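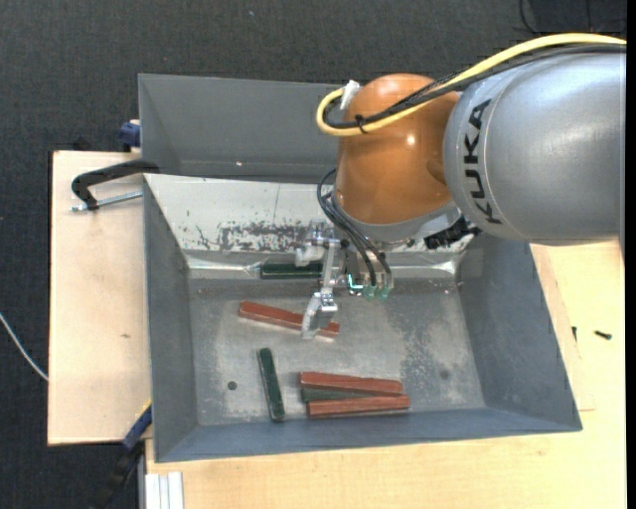
Perkthorpe Weather Watchers
Minutes of the July meeting

Meeting opened at 7:10 p.m. in the upstairs room at the Dellby branch library. Dinesh Murthy chaired and also took these notes, so please blame him for any spelling. Apologies came in from the Thampi family, who are traveling, and from two of our newer members who had a school concert to get to (we hope it went beautifully).

Welcome

Dinesh thanked everyone for coming out on such a sticky evening and said how pleased he was to see so many faces in what is usually our quietest month. A special hello went to the three people who found us through the poster at the hardware store. The minutes of the last meeting were read and accepted with one correction: the rain gauge at the community garden was moved in May and had been down as April.

Station report

The hill station sent readings all month apart from one gap of 12 hours after the thunderstorm, when the base unit lost power and had to be started again by hand. The wind cups were cleaned and are turning freely. There was a good long talk about whether the temperature sensor is reading high in the late afternoon. Several people felt the shield is catching light off the metal roof next door, and one member had brought along her own hand-held readings on a sheet of graph paper, which we all enjoyed looking at. It was agreed to set a second thermometer on the north side of the post for a month and compare the two before spending any money.

The creek gauge is working again after its new battery. The little screen on it is still hard to read in full sun, and a member kindly offered to make a hood for it out of whatever he has in the garage.

New wind sensor

This took up most of the evening, and deservedly so. We have talked about replacing the anemometer at the sailing pond ever since the bearing started to squeal, and there are now two proposals on the table.

The first is the Dotov mast unit, which has no moving parts and would cost us $369 with the bracket. The second is to have the old cup set repaired for $46 and keep it going for as long as it will go. Those in favor of the Dotov pointed out that the sailing families check our wind page before they load the car, and that a page with no reading on it is no use to them. Those in favor of the repair said, very fairly, that the old set has served us through a great many winters and that a new bearing may be all it needs. Dinesh said he could see both sides and was fond of the old thing himself.

After some back and forth it was agreed to do the repair now, so that the pond has a working sensor through the summer, and to start putting money aside for the new unit. We will look at it again in the fall. Carried, with one against.

Money

The account stands at $500 even, which caused a small cheer. The web hosting bill is due next month and will come out of that. The bake table at the pond open day did very well, and warm thanks go to everybody who baked, carried, sold or simply ate. The lemon bars were gone before lunch.

Website

The live wind page now updates on phones as well as on computers. Two members said the gust figure is still too small to read without glasses, and it will be made bigger. There was a request for the old monthly rainfall tables to go back up, as one of the elementary school teachers likes to use them with her class. Dinesh has them on a disk somewhere and promised to look.

Hand-held meters

Both loan meters are out at present. If you have one at home and have finished with it, please bring it back to the library desk in its pouch, with the spare battery. There is a waiting list, and some very patient people are on it.

Any other business

A member asked whether we might visit the river lock to see how the water levels are logged there. Everyone liked the idea, and she will write and ask. Somebody's blue umbrella has been in the closet since March and would like to go home.

The library has asked us to stack the chairs against the back wall from now on, and to turn off the fan at the switch by the door.

Next meeting

Second Monday of next month, 7 p.m., same room. Iced tea provided, cookies very welcome.

Meeting closed at 8:50 p.m.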